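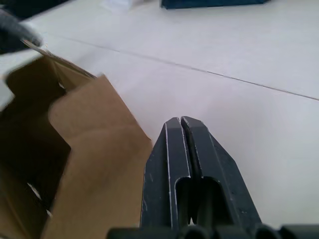 ## Handout 2: Two-arm handling of an open carton

Desance workshop build, sheet for the January session. Read with the Nellik wiring notes.

### Grip

Both arms carry parallel grippers. An open carton has little stiffness across its walls, so clamp force is set low - 26 on the controller scale - and position does most of the work.

1. Home both arms with the jaws closed.
2. Drive each gripper to its standoff point, clear of the flaps.
3. Open the jaws and lower one finger on each side of the wall.
4. Close left, then right. Wait for both flags.

A loose flap can foul a finger on the way in. Fold it clear and restart from step 2.

### Lift

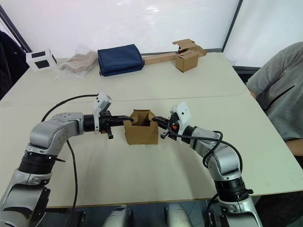 Once both walls are held, the arms form a closed chain. Any error between the two base frames now goes into the cardboard. Calibrate them together before each run and log the residual.

- Command the carton centre, and derive both wrist targets from it.
- Lift height: 300 mm maximum.
- Leave slack in the cable loop at each elbow.

The Ronance script stops both arms if either one lags. Fault 208 means a lost grip flag - lower by hand control before clearing it.

### To do

Repeat the Tymoshchuk exercise with the right arm as leader. Plot wrist error against height.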